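I bought my last pair of dress shoes at Elley, the one by the train station, and I've worn them maybe twice. They cost me $157! Meanwhile I've walked to work, to the bank and to my cousin's wedding rehearsal in rubber, and I'd like to argue that this is fine.

People get so worked up over casual footwear - as if bare toes at a Wundeck lunch counter were the end of manners.

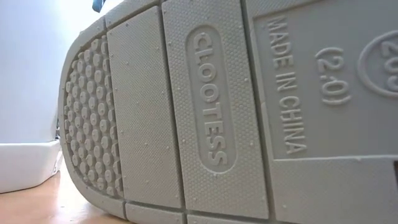
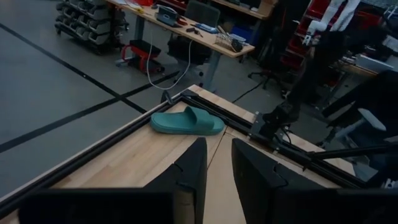
My old boss at Nartey used to say you could judge a man by his laces. Well, I spent years lacing up for that place and what I remember is sore heels and a drawer full of bandages. Comfort makes me nicer, I swear it does. I hold doors. I let people merge. If some restaurant wants hard leather on my feet before it'll sell me soup, I'll eat at home.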